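Hands wanted for our open day, June 9, 2018

Hi! I'm Covadonga, and I'm looking for 6 people to help us out at the Quintero open day. You don't need to know a thing about robots. You do need to be okay with talking to strangers and eating our coffee-room cookies.

Damir Omerović will be running the dish-sorting demo in room 233, and it's the one everybody crowds around — kids especially, they go right up to the tape if you let them. It's plastic plates, bowls and cups on a green cloth, with the arm picking things up.
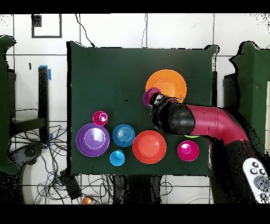 So the job is mostly greeting groups (20 visitors at a time, tops), setting the dishes out again between runs, and keeping little feet away from the cables. Damir answers the hard questions. If he's busy, just say "great question" and wave at him!

Shifts are 2 hours and paid, lunch included. You'll need closed shoes and you have to be 18 or over. Spanish is a plus, and so is a loud voice.

Want in? Stop by the Quintero front desk and leave your name and phone number for me, plus whether you'd like morning or afternoon. I'll call you back myself.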